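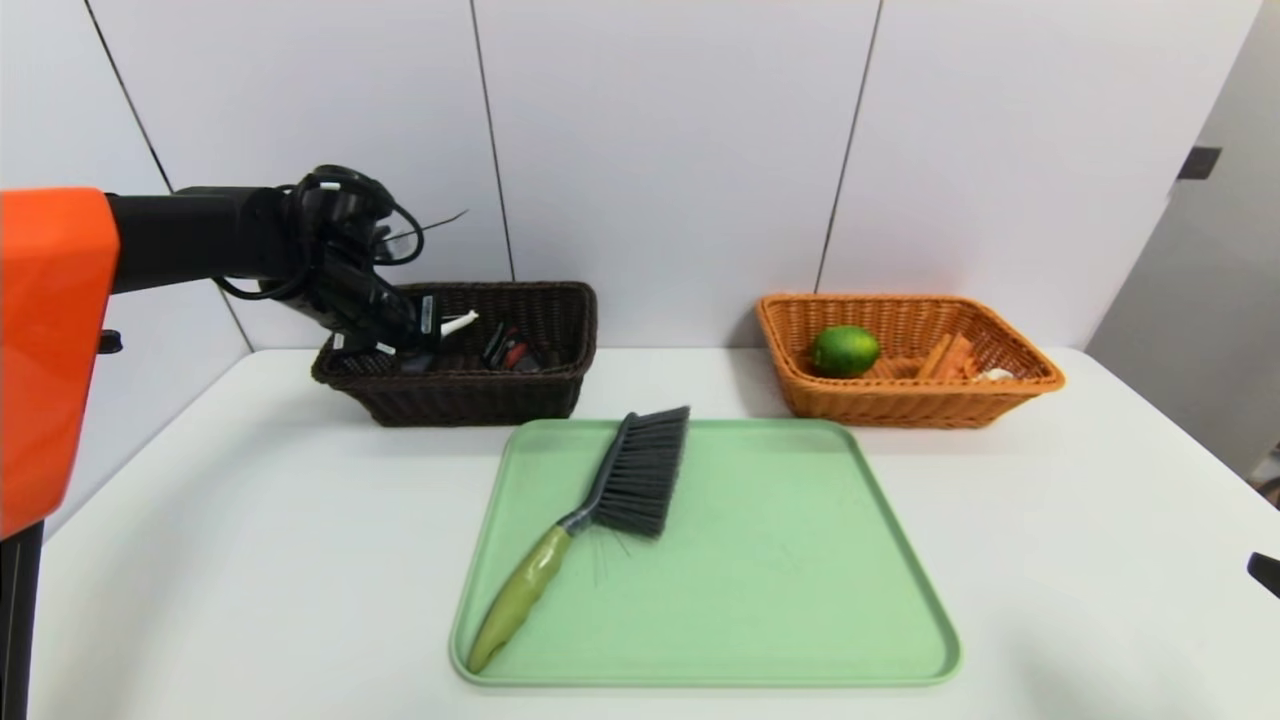
**Figure 5.** Two woven baskets and a light green tray holding a hand brush, on a white tabletop.

### 3.2 Containers and what goes in them

The containers in Figure 5 differ in how much they show. The dark brown basket hides most of what is inside: its contents sit low, and from the front only parts of them clear the walls. The orange-tan basket has a similar shape, yet the lime in it is easy to pick out. The tray has a raised lip and rounded corners, and the brush lies across it diagonally.

We expected depth to matter more than colour when people chose where to put small things away. In the Saltard sessions, 400 households sorted the same set of items, and 2,000 placements were coded by Clémence Riviere and checked by Eugénie Aubert. Long tools went to trays far more often than to baskets. Fruit went to whichever basket was lighter in colour — a preference we had not planned for and did not test separately.

Nine households kept the brush apart from everything else in all rounds. When asked, most of them mentioned crumbs or dust. The Fikomdale group gave similar answers, though their sessions used shallower baskets and the two sets are not pooled here. Items that could not be seen from a seated position were moved more often in the second round (see Section 3.4).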